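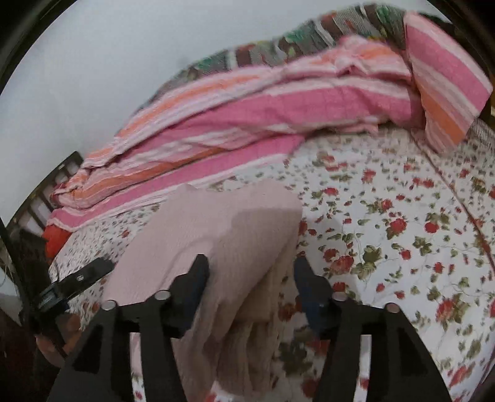

Pink towel on a floral bedsheet

About us | Reading and book history

The Jonitz Society is a reading society for people who enjoy older popular novels, mostly romances and family sagas. We began with 23 members and a shelf of paperbacks in Mosari. Our lending library now holds 2,511 books, and members can borrow by post – up to four at a time.

We meet once a month and hold a longer reading day in August, with talks in the morning and a book swap after lunch.

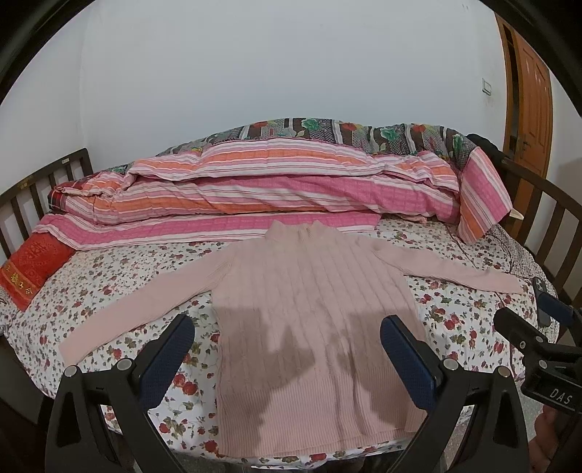 Matić wrote to us after the last reading day: "I came for the talk on cover art and went home with six novels. Please could the swap run longer next year?" It will, by an hour.

Our newsletter, Trurkis, goes to all members and takes reviews of up to 3,000 words.

Updated August, by the Society

Related
Joining and renewals
How postal loans work
Trurkis: back issues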